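Drenar Kitchen Project: where we are at the end of May

Hi Gus,

You asked for something a bit longer this time, so get a coffee! I'll start with the money because I know you'll scroll down for it anyway. Of the second payment we have $450 left, and all of it is spoken for (shelf liner, a new faucet washer set, and the last of the dish racks). I haven't touched the reserve and I don't plan to before the summer.

The Besley Street kitchen is done, or as done as a shared kitchen ever gets. We took everything out of the cupboards, washed it, gave away the doubles and put the rest back by how often people reach for it. Mugs and plates went down low, the giant stock pots up top. The residents had opinions about the mugs, as you can imagine, and we moved them twice. They are now on the left of the sink and I am not moving them again.

Baloch House was slower. The drawers there stick in damp weather and two of the runners had to be replaced before we could sort anything. That ate up 8 hours I hadn't planned for, and it's why the labor line looks heavier than in my last report. The upside is that the drawers close now! One lady told me she had been opening the cutlery drawer with a butter knife for years, and where do you suppose she kept the butter knife.

Then there's the washing up, which has turned into the biggest part of this whole thing. When I wrote the proposal I gave it one line. But in every kitchen we've worked in, the mess starts with the draining board: clean plates get piled flat on a towel, somebody stacks a wet pan on top, and by dinner there's no room to chop an onion. So I've been putting most of my time into getting a proper rack into each kitchen and working out where it should stand.

I'm going with wire racks that have upright tines, so the plates stand on edge with air between them and the water runs off. I did look at the folding wooden kind, and they're very pretty, but the slots were too tight for the deeper plates at Baloch. The wire ones are easy to rinse too, and light enough that people will lift them out of the way when they want the counter (which they do, constantly).

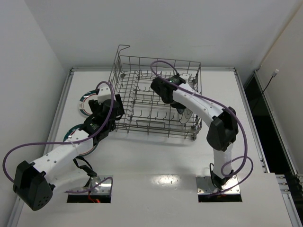 Placement matters more than I expected. At Besley Street we had the rack pushed into the corner and people kept missing it, so the plates went back to the towel. Once we pulled it out to where you can get at it from either side, two people could put dishes away together and the pile was gone before the kettle boiled. I've asked Baloch to try the same thing and they're willing, though they'll lose a bit of counter by the window.

Still to come: the kitchen at Jerkside, which has 9 people sharing one sink. I've been over once to measure up and I'd like to start there as soon as the liner arrives. They have a lot of odd crockery and not much shelf, so I expect a few lively conversations over who gives up what.

One thing I need from you: can the leftover runners from Baloch go to Jerkside, or do they have to stay with the building? I'd hate to buy new ones with a bag of perfectly good ones sitting in my hall closet. Receipts are in the usual folder, apart from the faucet washers, which I'll add when they come.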